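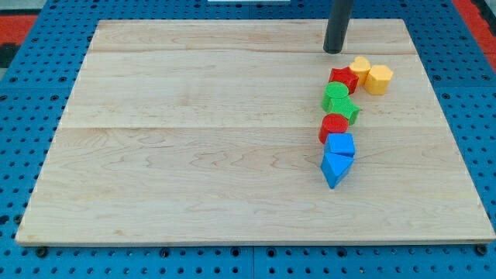
Maple-colored board, three visible planks, on blue pegboard.

Tarside Board Oil, 2-month test
Reviewed by Aoi Iwasaki

Tarside is a mineral oil and beeswax blend sold in a squeeze bottle with a flip cap. At room temperature it pours slowly, a little thicker than plain mineral oil. The label calls for a flood coat, a twenty-minute wait, and a wipe-down with a lint-free cloth.

I applied it to two edge-glued boards and left a third bare. All three were washed by hand every evening and stood on edge to dry. The comparison product was Dokura, a straight mineral oil I have used for years.

Absorption: The first coat soaked in unevenly, with dull patches near the end grain. A second coat the next morning evened it out. Dokura needed three coats to reach the same sheen.

Water resistance: Drops still beaded on the Tarside board after 29 washes. The Dokura board had stopped beading well before that. Neither oil prevented a faint stain from cut beets.

Sanding: I prepared the surfaces with 80 grit, then worked up through the finer papers. Wiping with a damp cloth before the last pass raised the grain and made the final coat smoother. Skipping that step left a fuzzy feel that the wax did not hide.

Odor and residue: Slight wax smell for one day. If the excess is not wiped off, the surface stays tacky overnight and picks up crumbs.

The cap is the weak point. Wax collects under the hinge, and by May mine no longer closed flat. Theresia Bachmann, who tested a second bottle, had the same problem and moved the contents to a jar.

Rating: Good. Recommended for boards in daily use. For a board used once a week, Dokura is enough.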